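Search this book Go

Chapter 3
Clay on the Table

Pick up any plate at home and turn it over. Is there a rough ring underneath, where the glaze stops? That bare ring is a lovely clue to how the plate was fired, and by the end of this chapter you'll be able to read it — along with plenty of others!

Potters at Skundirar have worked the same river clay for generations. A sale list from the Allum pottery, drawn up one February, records 1,771 pieces, and plates outnumber everything else on it. Bowls come a long way behind.

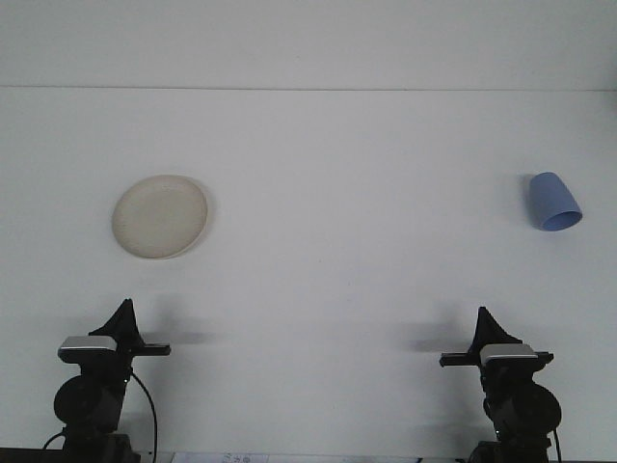

3.1 Why plates have rims

A raised rim keeps gravy off the cloth, of course, but it also stiffens the clay. Flat slabs love to warp in the kiln. The Naveck workshop once lost 41 rimless dishes in a single firing, and went back to rims the following week.

Before you read on, find a plate and run a thumb from the edge to the middle. Where does the slope begin?

We use cookies to improve your reading. Accept Manage settings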